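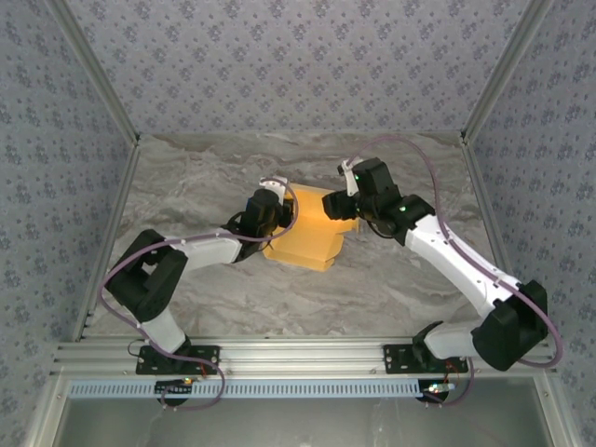
Minutes of the Wallcoverings and Surfaces Working Group

Date: 8/3/19
Present: representatives of Gurnix, Otatel and Štěpánek. Apologies received from Sterkach.

1. Minutes of the previous meeting

Agreed as a correct record, with one change. Under item 4, "lining paper" should read "lining paper and size".

2. Matters arising

2.1 The revised batch label has been issued. Otatel still holds stock with the old label and will use it up before changing over.

2.2 The query on trimmed selvedge is closed. Rolls are to be supplied ready trimmed unless the order states otherwise.

3. Small-repeat floral papers

3.1 Gurnix reported on shade variation in the blue sprig designs. Of 3,131 rolls checked at the warehouse, 80 were set aside. The fault was in the ground colour. The print itself was within tolerance.

3.2 Štěpánek asked whether the rolls set aside could be sold as seconds. Gurnix had no objection provided that the batch number is struck through and the outer wrap is marked. Agreed.

3.3 Pattern matching at internal corners was discussed. The present fixing sheet tells the decorator to wrap the full width round the corner. This gives creasing where the walls are out of square. The sheet is to be amended to show a cut length with a narrow overlap, the second piece being hung to a fresh plumb line.

3.4 Otatel noted that a scattered design hides a poor match better than a stripe, and asked for the matching allowance to be reduced. Not agreed. The allowance stays as printed until the trial lengths have been hung.

4. Marble-effect floor panels

4.1 Complaints received since the last meeting concern repeated veining on adjoining panels. Installers are laying straight from one pack. The instructions will be changed to say that panels must be drawn from at least 3 packs and laid out dry before fixing.

4.2 Edge strip. Štěpánek tabled 2 aluminium profiles. The thinner profile was preferred for appearance, but the screw holes are too close to the end. Štěpánek to return with a revised drawing.

4.3 Cleaning advice. The wording "mild detergent" is to be kept. The reference to wax polish is to be removed from all leaflets.

5. Sample books

Sterkach had sent a written note asking for larger cuttings. Accepted for the floral papers only. Cost to be shared in the existing proportions.

6. Actions

Gurnix: amend the fixing sheet (3.3) and circulate a draft.
Otatel: hang trial lengths and report the waste per room (3.4).
Štěpánek: revised edge strip drawing (4.2).
Sterkach: confirm the size of cuttings (5).

7. Any other business

Otatel asked that delivery notes show the roll length in metres. Carried over to the next meeting.

8. Next meeting

July, at the Gurnix offices. Papers to be sent to the secretary in advance.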